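Subject: Re: [floden-users] Anyone at the November open day? Notes for those of us who couldn't go

Hi Troels, hi all,

> On the November open day, Troels Stougaard wrote:
>
> I had a sick kid and missed the whole thing. Could somebody who was there write up the simulation part? I'm mostly after how they handle soft fruit, and whether the Cleremex people are still running everything through the old scene files. Also: was it worth the drive?

Yes to the drive, at least for me, and I came from the far side of Laxdal with a trailer on the back. Sorry this took so long. I typed half of it on my phone in the parking lot and then lost it, so you're getting the version from memory plus the notes Tahmineh Bakhtiari kindly sent me afterward.

The day started with coffee and a short welcome from Constanza Jara, and then they split us up. There were over 40 people, more than they had planned on, so the simulation demo ran twice and I got into the second one, at 2:30. Bjartur Juhl drove, with the gripper view up on the big projector, and he was very patient with those of us who kept asking him to stop and go back.

The task was fruit handling, and they picked a kiwi, which I thought was a nice choice. It's close to an egg in shape, it has that fuzzy skin, and in real life it bruises if you look at it wrong. Bjartur spent a good while on the approach alone – where the fingers should be before they close, and how much room to leave on either side. 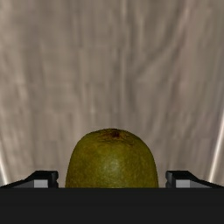

The closing force was what most of the questions were about. They have a cap on it in the Zurkonden settings, and he showed us what happens to the numbers when you move the cap up a little at a time. Their test set is 400 simulated grasps per setting, which takes about as long as a lunch break on their machine. Somebody asked if the fruit deforms in the model and the answer was no, it's a rigid body with a friction value they tuned by hand. Ragnheiður Thorlacius was pretty frank that this is the weak spot, and I appreciated her saying so in front of visitors.

After that we moved on to the box part of the task, and here Troels, you'll be glad to hear, they are NOT on the old scene files anymore. The box, the plank floor and the fruit are all separate assets now, so you can swap one without breaking the other two (remember last year?).

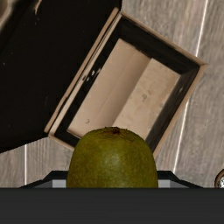 *The kiwi in the gripper, in front of the open box. From the second demo session.*

I asked about the textures, which are a lot busier than what I use at home, and Tahmineh said they like some wear and speckle in there for the vision side. She has 30 floor variations and offered to share them with the list once she's cleaned up the folder names.

Constanza asked me to pass along that the sign-up for the spring visit will go out here first. Bring a laptop if you want the scene files, the guest wifi was slow. And Troels, I saved you a program, so send me your address!

Warmly, from a very full kitchen table – more if I find my other notebook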